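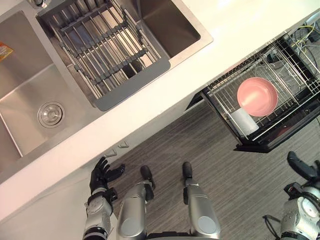 Could we not start with the maps again, asked the member for the Tuesday table, as last time they ate the whole evening and the rules never got looked at. Agreed. Maps moved to item 4.

Derstead Roleplaying Club – minutes of general meeting
Oct 30, 2019, upstairs room, Derstead
Quorate. Apologies taken, list with the sign-in sheet.

1. Minutes of the September meeting

Read, or mostly read. One correction – the river on the eastern border is the Morelli, with two l's, it was down as Moreli throughout. Also the motion on player characters owning ships was deferred, not passed. Somebody has already bought a ship. See item 5.

Approved as corrected.

2. Irnadow setting book – where we are

Text for the second edition stands at 620 pages of loose notes, if you print everything in the shared folder, which please don't. Editor wants a lot of this gone. Three versions of the founding myth in there, two of which contradict each other about who drowned the old king. Long discussion. Some feeling that contradictions are fine, as people in Irnadow would disagree too, and a GM can choose. Others said a new GM wants to be told. A new GM present (second session run last week) said she'd like to be told.

Settled on: one version in the main text, the other two as short boxed tales told by different priesthoods. Editor to cut, not rewrite. Authors may complain once.

The calendar chapter is finished apart from the feast days. The gods chapter is not finished. Request that people stop adding gods. Motion from the floor that any new god must replace an old one, carried, two against.

Appendix on coinage – dropped. No one has ever used it at the table. Keep the one line about clipped silver because it matters in the Edmont adventure.

3. Edmont starter adventure

Playtest reports in from both tables. Main points:

The opening at the toll bridge works. Players talk to the toll keeper, pay or don't pay, either is fine. The night watch section drags. Tuesday table skipped it altogether and lost nothing except the clue about the bell, which then had to be given to them by a goat farmer. Suggest the farmer is made official.

The crypt is too hard for first level characters. One table lost everybody in the second room. The writer said it was meant to be run away from. The table said there was nothing to tell them so. Writer to put claw marks on the door, or bones outside, or something. Number of ghouls in that room to come down from 3 to 2, and they shouldn't both get to act before the party does.

Final scene with the abbot is good, everyone liked the abbot. Could he turn up later in the campaign. Yes if he lives.

Read-aloud text still too long. Anything over four lines, players start stacking dice. Writer to trim by next meeting.

Pregenerated characters: the hedge wizard has no spell that is any use in the adventure. Swap one. The sheet also has her down as left handed and the drawing has her right handed, leave it.

4. Maps

The big regional map is inked. Hills north of Edmont are too close to the coast compared with the text, which says two days' walk. Easier to change the text. Scale bar to be added, last one was in leagues and everybody at the table worked out a league differently. Miles from now on.

Question whether place names should be lettered by hand or typed. Hand looks nicer, typed can be corrected. Vote: typed for the printed book, hand lettered for the poster. Poster only happens if item 6 goes well.

Town map of Edmont has the mill upstream of the tannery in one copy and downstream in the other. Upstream is right. Please bin the wrong one, it keeps coming back.

Hex numbering – not reached.

5. House rules

Ships. Deferred motion taken. After discussion, a party may own one ship between them, no crew rules until somebody writes some. The ship already bought stands. Price stays at 700 silver, no haggling below that becuase the haggling took an hour.

Initiative. Proposal to roll once for each side instead of individually. Tried at Thursday table for a month, quicker, but the thief's player feels hard done by. Leave to each GM.

Healing potions. Too many about. GMs to be meaner.

Death at zero. Same argument as usual. No change.

Characters moving between tables: allowed, with their kit, but magic items have to be shown to the new GM first. The Thursday GM would like it noted that a flying carpet was not shown to him first.

6. Printing

Quote received for a short run, softcover, black and white inside. Higher than hoped. Colour cover included, map fold-out isn't. Up to 40 members and friends have said they'd have a copy, which is different from paying for one. Agreed to take pre-orders before going any further, and to get a second quote with the fold-out left out and the map split across two facing pages. There was worry about Edmont falling into the gutter between the pages. Map to be shifted left if we do it that way.

PDF for members free. Non members, price to be agreed when it exists.

7. Open day

Yes to doing one again, in the spring. Short games, ninety minutes at most, Edmont bridge and bell scenes only. No crypt. Need one more GM willing to run for children. Spare dice needed, please look down the back of things.

8. AOB

Library shelf: the bestiary is still out on loan and nobody has signed for it. Please return, no questions asked.

Miniatures – two bags unpainted. Take some home, bring them back any colour.

Somebody asked if the campaign could jump forward a hundred years between books. Interest, but the hour was late. On the agenda for next time, under item 2, with hex numbering brought forward to item 4.

Actions
Editor – cut founding myth, drop coinage.
Edmont writer – crypt door, ghouls, farmer, read-aloud text, wizard spell.
Map group – scale bar in miles, bin wrong town map, try the map over facing pages.
Secretary – second quote, pre-order form, theese minutes round by the weekend.
All – no new gods.

Meeting closed when the room was wanted.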